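Kit Corner: the Dovex hand grippers, after a Saturday of using them

Every spring we let one supplier talk us into something, and this year it was Trolus, who sell the Dovex pair as "hand-held grippers for recording everyday tasks." You hold one in each hand, a camera rides along on the tool, and you go about your chores with two fingers per hand in place of the usual five. The robot that will one day learn from all this effort is sold separately, naturally.

The pitch on the Trolus page is that anybody can produce useful recordings by lunchtime. I can report that anybody can produce recordings by lunchtime. Mine began at 8 in the morning, and the first hour went to discovering how much I normally rely on my thumbs.

Let's get the money out of the way. The pair rents for $200 a week, or you can buy it for $2000, with the recording software thrown in for the first year and something called "a friendly renewal" after that. I rented. The set came used, which Trolus says up front, and the finger pads have led a full life. Scuffed rims don't bother me. I would have liked a spare set of pads in the box all the same, and for $200 I don't think that's greedy.

The fingers are blocky, with flat padded faces, and they open wide. That's great for anything the size of a jar. Thin things are another matter. The Dovex task booklet has 13 starter exercises, and I skipped ahead to the ones with brushes and paper, on the grounds that I own brushes and paper and don't own the "standard foam fruit" required by the first six.

Brush practice on white paper, jaws wide open (first picture), and open, empty jaws over a white surface (second):
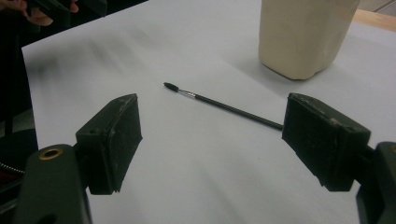
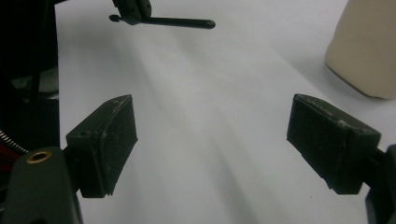
The booklet rates the brush exercise as easy. The booklet has presumably never tried to pinch a skinny handle off a flat sheet with two bricks. You learn to come in low, square up both pads and close slowly, and you learn it by doing the other thing first. By midafternoon I had a method I wasn't ashamed of, and I'd stopped muttering, which matters because the software records sound by default. Turn that off. It's under Preferences, then Advanced, then Session, for reasons known only to the people at Dovex.

Weight is fine for twenty minutes and a topic of conversation after forty. Coming from the Briltside set I reviewed last June, I found the Dovex nicer to hold and a good deal stiffer to close. The Briltside wins on trigger feel and loses on everything that involves its carrying case. Neither company has worked out that left-handed people exist, although Dovex at least lets you swap which tool counts as the main one.

The view from the tool's own camera is better than I expected. You get both fingers and a decent piece of table, so when you play a clip back you can tell whether the miss was your aim or your patience. Gerlach sells an add-on that sorts your clips into keepers and duds, and it works with the Dovex files after a conversion step. I ran the free trial. It called a perfectly good pickup a dud and kept a long stretch of me reaching for my coffee. The trial stops at 800 clips, so there's time to argue with it.

Support gets good marks. I wrote in on Saturday, expecting silence, and had a reply before dinner telling me to restart the software. I restarted the software. It worked, so I have no complaint, only a slightly bruised ego.

Should you get it? If your group already has a robot and needs someone to show it how the table stuff is done, a week's rental is money well spent, and two weeks is probably better because the first few days are all elbows. If you just like gadgets, borrow somebody else's. I can't see buying at full price until Trolus includes spare pads and moves that sound setting somewhere a person might look.

Return shipping is prepaid, and the foam in the box only fits one way. Take note of which way before you empty it. Next issue: the Gerlach tabletop stand, assuming the missing bolts show up.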